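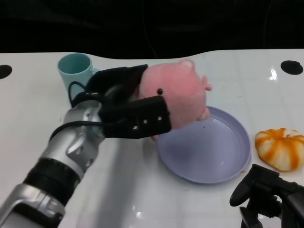

Walluvden Opens Registration for Spring Table-Setting Program for Young Families

Mar 3, 2021

Walluvden, the home and family learning center, today announced that registration is open for Set the Table, a program that teaches children ages three to six to lay, clear and tidy a table with an adult from their household. The program was developed with Buklow, a maker of tableware for children, and will offer 400 places in its first season.

Set the Table is made up of six sessions of 50 minutes each. Families work with a short list of household items, including a shallow plate, a mug, a soft toy and one piece of seasonal decoration such as a small striped pumpkin. Children practice lifting each item, carrying it to the table and setting it down in the place agreed on with the adult. The same items are used from the first session to the last, so that children come to know their weight, shape and feel.

"A table is often the first shared space in the home where a young child can be given real work," said Séverine Aubert, director of Walluvden. "Our families asked for activities that use what is already in the cupboard and that end with a table ready for a meal. Set the Table was written in answer to that request."

The program is based on a pilot that Walluvden ran last September. A total of 544 families asked to take part, and the center was able to accept fewer than half of them. Comments from the pilot led to several changes. The plates are now shallow dishes with a raised rim, which younger children found easier to grip. Glass items have been removed from the list. The session on folding cloth napkins, which many parents described as too long, has been divided into two parts.

Soft toys were added at the suggestion of Yi-an Pyo, who leads the center's early learning team. In the second session, each child chooses a plush animal as a guest and sets a place for it. In the fourth session, the toy is moved from place to place while the child keeps the plate, the mug and the decoration in order around it.

"Children will take great care over a plate when they believe it is for someone," said Pyo. "Many of them were also more willing to clear the table once their guest had been served."

Buklow will supply plates and mugs in pale colors, among them lavender and light teal. The pieces were selected to stand out clearly against a white tabletop, where young children can see the edge of each item without difficulty. Families who prefer to use their own tableware are welcome to do so, provided that the plate has a rim and the mug has a handle.

"Buklow is pleased to support a program that treats the daily work of the home with respect," said Bastien Renaud, head of family products at Buklow. "The comments we receive from these sessions will be reviewed by our design staff and will inform the next set of pieces."

Sessions will be held at the Walluvden center and by video. Families who join by video will receive a printed guide, a place mat marked with the outline of a plate and mug, and a checklist for clearing and wiping the table. A washable surface is recommended. Decorations are not included in the package, and families may substitute any small object that is safe for the child's age.

Each family enrolled at the center will be assigned its own set of items for the full season. Items will be washed by staff after every session and stored in a labeled bin. Plush toys must be brought from home and taken home the same day.

Registration is open to all households with a child in the stated age range. Places will be given in the order in which forms are received, with priority for families who were not accepted into the pilot. Each household may enroll up to 3 children. Forms are available at the center's front desk and on its website, and should be signed by the adult who will attend.

About Walluvden
Walluvden offers classes and printed materials on cooking, cleaning, storage and the care of household goods for families with young children.

About Buklow
Buklow designs plates, mugs and bowls for use by children at home and in early learning settings.

Media Contact
Léonie Royer
Press Office, Walluvden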